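Handout 3: Looking at a simulation package before you buy it
04/11/2023
Regula Pfister

We spend this session on Lurnov, the simulation kit that Parnine sells to schools and small workshops. You will be asked to write a short review of it, so read these notes with the trial copy open. The points below are the ones I want covered. Add others if you find them.

What is on offer

Lurnov comes as one download with a set of arm models, a set of small parts and a choice of rooms to put the table in. The basic license is 835 a year per class. The full license is 2000 and adds the room editor and export of the joint logs. There is also a support plan called Anton, billed by the hour, which we do not have. Prices are from the February list and may have changed.

The trial copy has everything the full license has, but it stops saving after 4000 steps. Save your log before that point or you will lose it.

Points to cover in the review

1. The task board. The standard task is short-range handling of small parts on a tabletop. In the run we use for this course there is a red device on a beige tray, with yellow-orange markers at the corners of the tray. A thin yellow outline on the table has a washer inside it. Check how close the fingers come to the tray before the arm slows down, and whether the speed setting changes that distance. Note also how easy it is to tell the parts from the table pattern. The pink and lavender diamonds are a default and can be changed in the table menu.

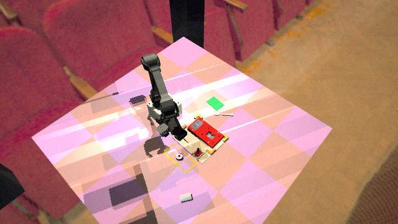 2. The gripper view. Each run can be watched through a round, wide view that looks out past the two fingers. Most of you will want this view for the last part of a move, when the outside view does not show the gap between the tips. Straight lines bend a good deal near the rim, so do not judge distances there. Use the middle of the circle. Open the fingers fully before you start and compare the gap with the part you mean to pick up. Write down the gap value from the side panel as well, because the marker will ask for it.

The background tiles look coarse in this view. Say in your review if you think that matters for the price. 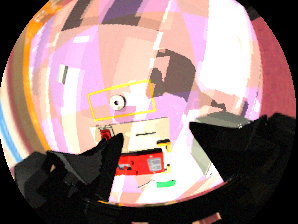

Fig. 2. Round view with the gripper open. The red box lies between the fingertips.

3. The room. Lurnov lets you place the table in a full interior. The theater is the largest one supplied. It has no effect on the arm, but it slows down an older computer. On the machines in our lab a run in the theater takes around 3 times as long to load as a run in the plain room. Chan, the cheaper package we looked at last time, has only the plain room.

Reviewers disagree about this feature. Some say a busy background is a fair test for any program that has to find parts by color. Red seats behind a red part would be a case to try. Others would sooner have more parts and fewer rooms. Give your own view and back it up with at least one run.

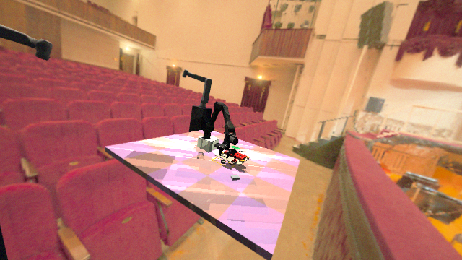

Fig. 3. Table and arm in the theater, seen from farther back.

4. Manual and help. Read the first two chapters of the manual. The section on joint limits is clear. The section on saving views is out of date and names a menu that is no longer there; look under Display.

What to hand in

Two pages, with your joint log attached. State which license you would buy for a class of our size, and what you would give up by taking the basic one. Do not copy text from the Parnine product sheet.

Reading for next time: manual, chapter 4, and the notes on Chan from the previous handout.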